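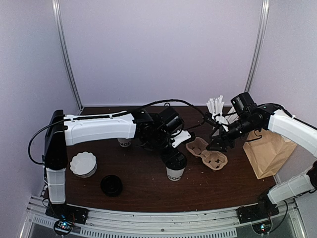 Galería: material para llevar, mesa de preparación

Esta página reúne el material desechable del mostrador de Erkcombe, la segunda cafetería de Farthorpe. Se documenta el servicio de bebida para llevar: vaso, tapa, pajita y bolsa. Las referencias corresponden al catálogo interno; el pedido mínimo por referencia es de 2000 unidades, salvo las bolsas, que se piden por paquetes.

Superficie. Tablero de color marrón oscuro con veta de madera. El tono facilita la localización de las piezas claras — vasos y pajitas sobre todo — durante la preparación.

Vaso con tapa. La tapa se coloca antes de embolsar y se presiona por todo el perímetro. Los vasos sin tapa no pasan a la bolsa.

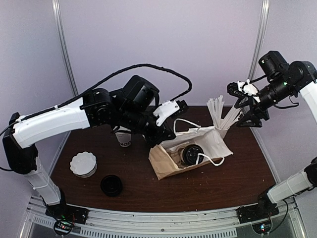 Vaso blanco de papel con letras oscuras, pajitas blancas de papel y bolsa marrón para llevar.

Pajitas. Se guardan de pie en un vaso pequeño, abiertas en abanico, hacia el fondo derecho de la mesa. Referencia 609. Reposición cuando quedan menos de siete.

Bolsa. Papel marrón, tumbada de lado y con la boca abierta hacia la izquierda. Para pedidos de un solo vaso basta el formato pequeño; a partir de dos se utiliza el portavasos Lumbantobing, que se almacena aparte.

Conservación: lugar seco, cajas cerradas, separación mínima de 5 cm respecto a la pared. La lista de referencias se revisa en diciembre.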